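# 그렌베르크(Grernberg) 지역 여행 안내: 자주 묻는 질문

최종 수정: 2026년 1월 16일

이 페이지는 그렌베르크 계곡과 메드라노(Medrano) 호수 일대를 개별적으로 여행하는 방문객을 대상으로 한다. 단체 버스 투어와 겨울철 설상 투어는 별도 페이지에서 다룬다. 예약 관련 항목은 예약 시스템 노테오(Noteo)의 현재 버전을 기준으로 작성되었다.

## 이동

### 그렌베르크까지 어떻게 가는가?

철도 종점은 호다르(Hodar)역이다. 역 앞 버스 정류장에서 119번 노선을 타면 그렌베르크 마을 광장까지 환승 없이 연결된다. 승차권은 기사에게 직접 살 수 없으며, 역 구내 발매기 또는 노테오에서 미리 구입해야 한다. 열차가 지연되어도 버스는 대기하지 않는다. 막차를 탈 계획이라면 한 편 앞선 열차를 이용하는 것이 안전하다.

### 렌터카로 계곡 안쪽까지 들어갈 수 있는가?

마을 입구 주차장까지만 가능하다. 차단기 이후 구간은 주민 차량, 숙박업소 등록 차량, 긴급 차량만 통행한다. 숙박객도 짐을 내리기 위한 일시 진입은 숙소를 통해 사전에 신청해야 하며, 신청 시 차량 번호가 필요하다. 예약 시점에 렌터카 번호를 모르는 경우 인수 후 숙소에 연락하면 당일 등록이 된다.

### 메드라노 호수까지 걸어갈 수 있는가?

가능하다. 마을 광장에서 호수 남쪽 선착장까지 표지가 설치된 산책로가 있다. 노면은 다진 흙과 자갈이며, 중간에 계단 구간이 2곳 있어 유모차와 휠체어는 통과할 수 없다. 이 경우 광장에서 출발하는 호수 순환 버스를 이용한다. 순환 버스는 저상 차량으로 운행하지만 휠체어 고정 공간은 한 자리뿐이므로 전날까지 예약해야 한다.

### 자전거를 버스에 실을 수 있는가?

접이식 자전거는 접은 상태로 가방에 넣으면 수하물로 취급한다. 일반 자전거는 후면 거치대가 장착된 편에만 실을 수 있고, 시간표에 자전거 기호로 표시되어 있다. 전기자전거는 무게 제한 때문에 실을 수 없다.

## 방문 시기

### 어느 시기가 적합한가?

목적에 따라 다르다. 고지대 등산로는 눈이 남아 있는 봄까지 폐쇄되며, 개방일은 매년 현장 점검 후 공지한다. 호수 유람선은 여름 시간표와 가을 시간표로 나뉘어 운행하고, 10월 말에 시즌을 마친다. 단풍은 호수 주변보다 계곡 상부에서 먼저 든다. 혼잡을 피하려면 여름 방학 기간을 제외하는 것이 좋다.

### 날씨가 나쁘면 유람선은 어떻게 되는가?

강풍 시 운항을 중단한다. 판단은 첫 배 출항 전에 이루어지고, 결과는 선착장 게시판과 노테오에 동시에 게시된다. 운항 취소 시 요금은 전액 환불하며 별도 신청은 필요하지 않다. 운항은 하되 노선이 단축된 경우에는 차액만 환불한다.

### 안개가 낀 날에도 전망대에 올라갈 만한가?

전망대는 안개와 관계없이 개방한다. 다만 시야 불량은 환불 사유가 아니다. 매표소 옆 모니터에 전망대 현지 영상이 나오므로 표를 사기 전에 확인할 수 있다.

## 예약과 요금

### 호수 통행권이란 무엇인가?

순환 버스, 유람선, 전망대 입장을 묶은 통합권이다. 개시 시점부터 연속 2일간 유효하며, 날짜를 나누어 쓸 수 없다. 유람선은 하루 한 차례만 승선할 수 있고, 순환 버스는 횟수 제한이 없다. 타인에게 양도할 수 없으므로 검표 시 신분증을 요구할 수 있다.

### 하루 입장 인원에 제한이 있는가?

호수 북안 보호구역에만 제한이 있다. 1일 정원은 200명이며, 노테오에서 선착순으로 배정한다. 현장 배정분은 없다. 취소로 발생한 잔여석은 시스템에 자동으로 다시 올라오고 대기자 명단은 운영하지 않는다.

### 예약을 변경할 수 있는가?

방문 전날 정오까지 한 차례 무료로 변경할 수 있다. 그 이후에는 취소 후 재예약으로 처리되고 취소 수수료가 부과된다. 인원 감소는 변경이 아닌 부분 취소로 분류한다.

## 숙박과 식사

### 취사가 가능한 숙소가 있는가?

마을 안 아파트형 숙소는 대부분 간이 주방을 갖추고 있다. 산장은 공용 주방이 있는 곳과 식사만 제공하는 곳으로 나뉘며, 숙소 목록의 주방 기호로 구분한다. 가스버너의 실내 사용은 모든 숙소에서 금지한다. 마을 식료품점은 저녁에 일찍 닫으므로 늦게 도착하는 경우 호다르에서 장을 보고 오는 편이 낫다.

### 기념품으로 목제품을 사도 되는가?

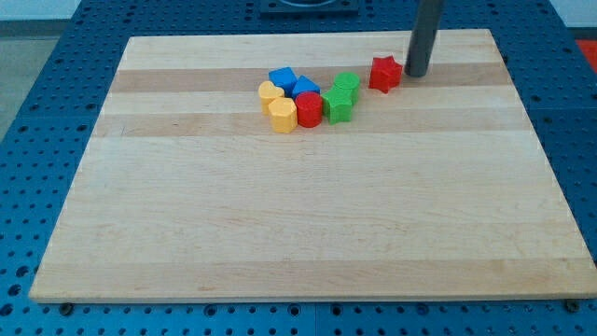

마을 공방에서 파는 목제품은 구입과 반출에 제한이 없으나, 귀국 시 적용되는 검역 규정은 국가마다 다르므로 출발 전에 확인해야 한다. 껍질이 붙은 원목이나 가공하지 않은 가지는 가공품보다 문제가 되는 경우가 많다. 판재의 경우 한 덩어리로 켠 것과 여러 쪽을 붙인 것을 구분해 신고하도록 요구하는 양식도 있다. 사진의 판처럼 밝은 쪽과 조금 더 진한 쪽이 띠를 이루며 나란히 이어진 것은 후자, 즉 집성판에 해당한다. 수종은 색만으로 판단하지 말고 판매자에게 물어 영수증에 적어 달라고 하는 것이 좋다. 큰 판재는 119번 버스의 수하물 규격을 넘을 수 있으며, 이 경우 공방에서 호다르역 수하물 창구까지 유료 배송을 신청할 수 있다.

### 식당 예약이 필요한가?

점심은 대체로 필요하지 않다. 저녁은 여름과 단풍철에 예약을 권장한다. 호숫가 식당은 마지막 순환 버스 시각에 맞추어 주문을 마감하므로, 해당 시각을 먼저 확인한 뒤 예약한다. 알레르기 정보는 예약 시 비고란에 적어야 주방에 전달된다.

## 기타

### 반려견을 동반할 수 있는가?

산책로와 순환 버스는 목줄 착용 시 가능하다. 유람선은 상부 갑판만 허용하며, 북안 보호구역은 안내견을 제외하고 출입할 수 없다.

### 휴대전화는 연결되는가?

마을과 선착장에서는 연결된다. 계곡 상부 등산로에는 음영 구간이 있으므로 지도와 노테오 예약 확인서를 미리 내려받아 두어야 한다. 확인서는 오프라인 상태에서도 검표가 가능하다.

### 분실물은 어디에 문의하는가?

버스에서 잃어버린 물건은 호다르역 수하물 창구, 유람선과 전망대에서 잃어버린 물건은 메드라노 선착장 매표소에서 보관한다. 문의할 때는 이용 날짜와 승차 시각을 함께 알려야 한다.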